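Tendcombe Catering Supply Group
Minutes of the January meeting, 2:00 p.m.

Chair: Saturnino Pastor

1. Previous minutes
Approved with one correction. Item 4 should read "Morkier contract," not "Morkier contact."

2. Tableware stock
Stock on hand at the Paracha warehouse stands at almost 2,000 pieces across all lines. Serving trays with a wood-grain finish remain in the catalog at the present price. The large rectangular size is to be listed separately from the round sizes. Page proofs are due before the next meeting.

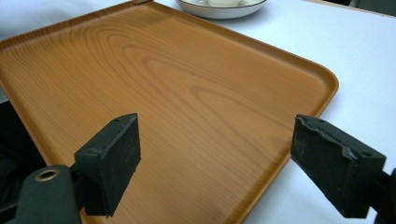
3. Deliveries
Rindus completed 205 deliveries in the quarter. Of these, 36 arrived outside the agreed window. Most late arrivals were on the northern route, where the depot changed its loading hours in the fall. Mr. Pastor will ask Rindus for revised route times in writing. Penalty terms were discussed and left unchanged.

4. Dishwasher testing
The Morkier report was received. Two sections lack water temperatures and cannot be used in the catalog. The report was returned for completion. Invoice held until then.

5. Storage racks
Quote for replacement uprights accepted. Work to be scheduled outside loading hours. Aisle C will be cleared first.

6. Other business
Keys to the sample cabinet are to be signed for at the front desk.

Meeting closed at 3:25 p.m.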